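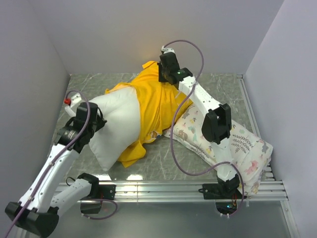
Yellow pillow cover won't lie flat, corners bunch up every time
Asked in Bedding & Laundry

Trying to get a yellow cover back on a pillow after washing and I keep ending up with one big ridge running corner to corner. Filling is fine, it's a plain white pillow. Cover is from Firkside, bought 2 in February, both do it. Ironed it, no help. Is it the wrong size or am I just doing it wrong?? Guests tonight so quick answers pls.
Wing-yan Yau

Minttu Lindqvist
Turn the cover inside out first. Hands inside, grab the two far corners through the cloth, then grab the pillow corners and flip the whole thing over. Shake it. Most ridges come from pulling at one spot near the opening so the rest twists round. Spread it out flat on a table before you start, opening toward you, and check the seams aren't crossed over eachother.

If it's still bunching, lay it down and pinch the fold at the low end, then draw it out sideways. Don't tug up. Learned that from the old Wimthorpe household newsletter, still have the page somewhere.

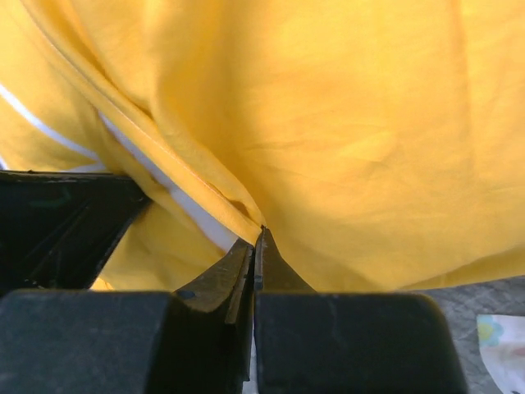

Issue 3829, p. 2

Same trick works on duvet covers but you need more table.

peltonen_b
just buy a bigger one. mine shrank too, Bikodholm ones dont as much

Wing-yan Yau
Inside out thing worked on the first one, thx. Second still has a wrinkle by the seam but its going at the back of the couch so whatever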